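Wie wir unserem Arm beigebracht haben, Lappen zu packen

In unserer Robotik-AG haben wir uns dieses Halbjahr in den Kopf gesetzt, dass der Arm einen Tisch abräumen soll. Klingt nach einer netten kleinen Aufgabe, oder? Klötze und Becher hatten wir nach zwei Treffen im Griff, und dann kam Nadhirah mit einem Putzlappen an. Seitdem machen wir praktisch nur noch Stoff. Weil uns nach dem Schulfest mehrere andere Gruppen gefragt haben, wie wir das angehen, schreibe ich es mal so auf, wie ich es selbst gern gelesen hätte.

Was ihr braucht: einen Arm mit Greifer, eine Software, mit der ihr Posen speichern und wieder anfahren könnt (bei uns heißt das Projekt Flurkunus, fragt nicht), einen Tisch mit genug Platz und eine Tüte voller Krimskrams. Die Handgriffe sind bei anderen Armen ziemlich ähnlich, nur die Zahlen müsst ihr selbst herausfinden.

Schritt 1: Die Höhe einstellen

Fahrt den Greifer offen über die leere Tischplatte und geht in ganz kleinen Schritten runter, bis die Fingerspitzen fast aufsetzen. Diese Höhe speichert ihr als Untergrenze. Bitte wirklich speichern und nicht auf einen Zettel schreiben! Unser Zettel war am nächsten Tag weg und Endang durfte noch mal von vorn anfangen.
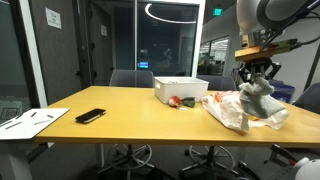 Schritt 2: Den Stoff greifen. Sucht euch keine Ecke aus, auch wenn man das als Mensch automatisch machen würde. Ecken liegen flach und rutschen gern weg. Viel besser geht es, wenn ihr den Stoff vorher locker zusammenschiebt und den Greifer auf die höchste Falte setzt. Beim grauen Lappen halten die Fingerspitzen nur oben ein gerafftes Stück, der Rest hängt als breite Bahn nach unten, und genau so wollt ihr es haben. Plant diese Bahn aber beim Fahren mit ein! Der Greifer selbst kommt vielleicht locker über die Tüte, der Stoff darunter noch lange nicht.

Schließt den Greifer langsam, wartet kurz und hebt dann senkrecht an. Erst wenn der Stoff frei hängt, geht es zur Seite. Wir hatten anfangs beides in einer Bewegung, da hat der Lappen alles mitgenommen, was in der Nähe lag.

Schritt 3: Ablegen

Über der Ablagestelle so tief gehen, dass der untere Rand aufliegt, dann noch ein Stück weiter und erst danach öffnen. Tahira lässt den Arm nach dem Öffnen 800 Millisekunden stehen, bevor er wieder hochfährt. Ich fand das übertrieben — bis ich es weggelassen habe und der Stoff an einem Finger hängen blieb.

Schritt 4: Üben und aufschreiben

Jeden Versuch eintragen, auch die peinlichen. Wir sind inzwischen bei 276 Einträgen, und die Spalte »Was lief schief« ist mit Abstand die nützlichste. Ningsih hat daraus eine Tabelle gebaut, in der man nach Material filtern kann. Seitdem wissen wir, dass Frottee bei uns viel besser klappt als glatter Stoff. Bis zum Wettbewerb im März wollen wir auf 1.000 kommen, mal sehen.

Noch ein paar Sachen, die uns Zeit gekostet haben:

Den Not-Aus testet ihr vor jedem Treffen, und zwar bevor jemand die Hände auf den Tisch legt.

Tüten sind tückisch. Die verschieben sich beim kleinsten Kontakt, und dann stimmt die gespeicherte Ablage nicht mehr. Retno klebt sie inzwischen mit Malerkrepp fest, wenn wir nur das Greifen üben wollen.

Nach jedem Umbau am Greifer die Untergrenze aus Schritt 1 neu einmessen, auch wenn ihr nur eine Schraube nachgezogen habt.

Als Nächstes kommt bei uns das Falten dran. Wer das schon hinbekommen hat, bitte unbedingt in die Kommentare damit, wir nehmen jeden Tipp!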